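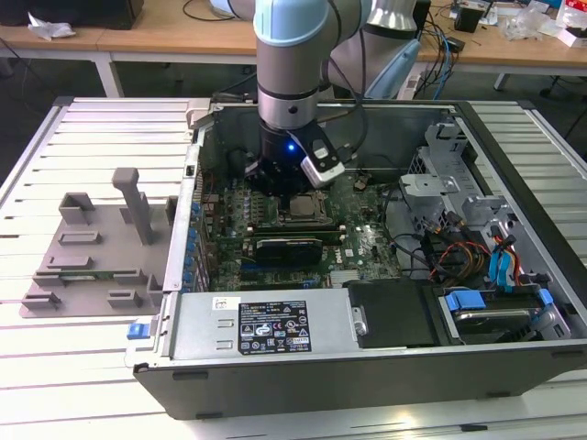
**Slot 3: speaker notes, gripper comparison (keep it under the coffee limit)**

- Open with the question Dalia asked in October: "Why are we paying for the expensive one?" Pause. Let people from purchasing enjoy it.
- Two grippers, one arm, one job: memory out, memory in. The Rorkirell is stiff and strong. The Zedance is compliant and has opinions.
- 1,642 logged attempts so far. Do NOT read the table aloud. Moataz did that at the dry run and we lost the back row.
- Stiff fingers like a part that is exactly where the drawing says. Ask who has met such a part.

**Next slide: reach** 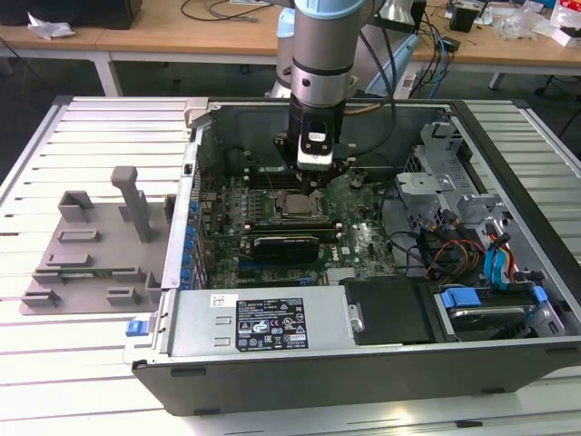

Clearance decided more arguments than grip force did. Ashraf had a lovely spreadsheet on grip force, and I'll say so, since he's sitting up front. Point to the loose bundle of colored cables on the drive side, then to the two memory slots below the processor. Any approach path has to respect both, and the compliant fingers forgive a sloppy path more often than I'd like to admit in front of the controls team.

- Wrist camera: Loubna's calibration takes 6 minutes. Mine took an afternoon. Skip if short on time.
- If asked about price: "Jawad has the numbers." He does. He also has the aisle seat.
- Next up is the Hegazy controller, same job, same fixture. Take questions.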